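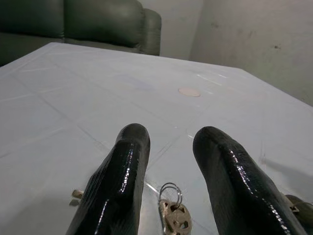 About Rarnley

Rarnley is an independent insurance agency. We help individuals, families and small employers choose dental, vision, disability and life coverage, and we help them use it after they have it. We are paid a commission by the insurance company when you enroll. The premium is the same whether you enroll through us or go directly to the carrier.

How we started

Purificación Escobar opened the agency after 11 years in the claims department of a regional dental carrier. Her job there was to read appeals. Most of the appeals she read came from people who had bought a plan without knowing it had a waiting period, or who had seen a dentist who had left the network. She wanted to talk to those people before they signed up.

For the first two years the agency was one desk and one phone line. Emiliano Montoya joined in March of the third year to build the small group side of the business. He had worked as a payroll manager for a flooring distributor, so he knew what open enrollment looks like from the employer's end of the table. He and Purificación became equal partners the following year, and they still own the agency between them. No carrier holds any share in it.

Today there are seven of us. Four are licensed agents, two handle enrollment paperwork and billing questions, and one works only on claims problems.

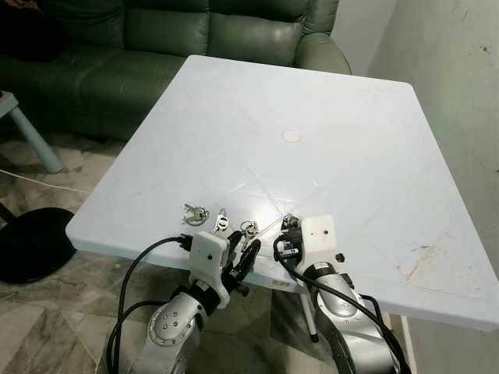 What we do for individuals and families

A first appointment takes under an hour and can be done by phone, by video or at the office. We ask which dentists and eye doctors you already see, what work you expect to need in the next year, and what you can pay per month. Then we look at the plans available in your zip code and send you a written comparison, usually the next business day. It lists the monthly premium, the deductible, the annual maximum, the waiting periods and whether your current providers are in the network on the day we checked.

You don't have to decide on the call. The comparison is yours to keep, and if you buy somewhere else there is no charge for it.

For disability and life coverage the conversation is a little longer. We need to know your occupation, your income and any coverage you already have through work. Many people have a group policy they have forgotten. If what you have is enough, we will tell you so and close the file.

What we do for employers

Emiliano's team works with businesses that have between two and 50 employees. At present we look after 182 employer groups. They include auto shops, private preschools, law offices, two bakeries, a print shop and a good number of restaurants. Each group gets one agent who stays with the account. That agent runs the enrollment meeting, handles new hires and terminations during the year, and requests the renewal quotes.

We start renewals 90 days before the plan date. The current carrier's offer goes into a side by side comparison with at least two others, and we go over it with the owner or office manager in person if they want that. If the current plan is still the best fit we recommend staying. Changing carriers means new ID cards, a new network and sometimes new waiting periods, and for a small saving many groups would prefer to avoid it.

We can meet with employees in English or Spanish. We also come to early and late shifts, which matters to the restaurants and the bakeries.

Help with claims

This is the part of the agency that grew out of Purificación's old job. If a claim is denied or paid at the wrong rate, send us the explanation of benefits and a copy of the bill. We will call the carrier with you on the line, find out why it was processed the way it was, and help you write the appeal if there are grounds for one. We can't promise the result. The decision belongs to the carrier, and in some cases to the state insurance department.

Claims help is open to every client for as long as the policy is in force. Please send papers as soon as you get them. Appeal deadlines vary by plan and some are short.
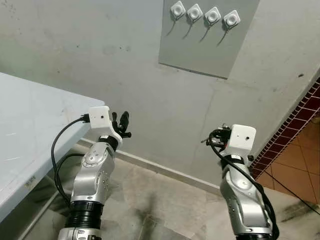
Two robotic arms, each with a black gripper, facing a concrete wall.

Software and records

We use Brernex for client files and Jorkar for employer billing. Employers on Jorkar can see their current roster, download invoices and report a change without calling us. A few of our older accounts still send changes by fax or email and that is fine too.

We don't sell or rent client information. We share it with a carrier only when you ask for a quote or an application, and we send only what the carrier requires. If you would like a copy of your file, or you would like us to correct something in it, write to the office and we will answer within ten business days.

Our people

Purificación Escobar, partner. Individual and family coverage, claims. Licensed in life and health. She teaches a free evening class on reading a benefits summary, held at the public library in spring and fall.

Emiliano Montoya, partner. Small group dental, vision and disability. Licensed in life and health. He is the person to call if you are an employer buying coverage for the first time.

To reach the enrollment desk or the claims desk, call the main number and choose option 2 or option 3. Calls are answered by a member of staff during office hours. Messages left after hours are returned the next business day.

Visiting the office

We are in the Sæther Building, Suite 7, on the ground floor. Parking is behind the building and is free for visitors. The rear entrance has a ramp. Please bring your current insurance card if you have one, and a list of your prescriptions if you are applying for disability or life coverage.

Walk-ins are welcome, but during the fall enrollment season the wait can be long and an appointment is better.

Licensing and disclosures

Rarnley is an insurance agency and is not an insurance company. All policies are issued by the carriers named in the policy documents. Plan availability, premiums and benefits vary by location and may change at renewal. Nothing on this website is an offer of coverage or a guarantee of benefits. If this page and your policy say different things, the policy controls.

Page last updated Oct 25, 2022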